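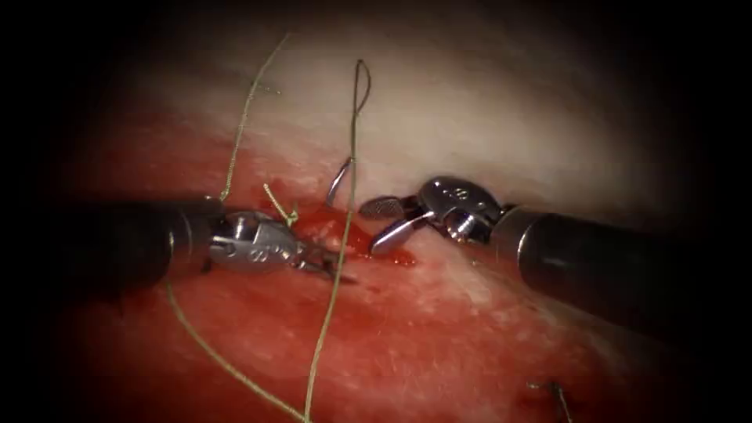
Flurnovach opens bookings for robotic suturing course

2018-08-01

Surgical training company Flurnovach has opened bookings for a short course in robotic suturing, aimed at surgeons and registrars who have had little time at a console. The course costs $2,600 a person and starts in October at the company's Kastavcombe centre.

It runs over two days. The first covers console set-up, moving the instruments and handling the needle. The second is given over to closing short incisions with two instruments, one in each hand.

Kanchan Rana, who manages the program, said most new users had trouble with the thread before anything else.

"They can steer the needle fairly well by lunchtime," she said. "Then the thread gets behind an instrument, or they pull too hard because they can't feel the tension. We spend a lot of the second day on that."

Each person will get roughly 70 minutes at the console in a session, with an instructor at the second console throughout. Sessions are recorded through the scope and copies go home with the participant.

The price includes instruments, suture and practice tissue. Travel and accommodation are extra. Flurnovach said it would take 30 people in the first intake and open a waiting list once those places were filled.

Wilfredo Tagle, a general surgeon who took part in a trial run, said the teaching was good but the pace was slow for anyone with keyhole experience.

"I could have skipped most of the first morning," he said. "The knot tying was worth the trip - I'd been doing it the long way."

He also wanted more written material. The trial group was given a single sheet on needle angles and knots, and Flurnovach said a longer handbook was being written by Angelica Agbayani, one of its instructors.

The course does not lead to a credential. Hospitals set their own rules on who may operate with a robotic system, and Ms Rana said people should check with their own theatre managers before they book.

Theatre nurses can attend the first day at a lower fee, which has not been set. Bookings are through the Kastavcombe office.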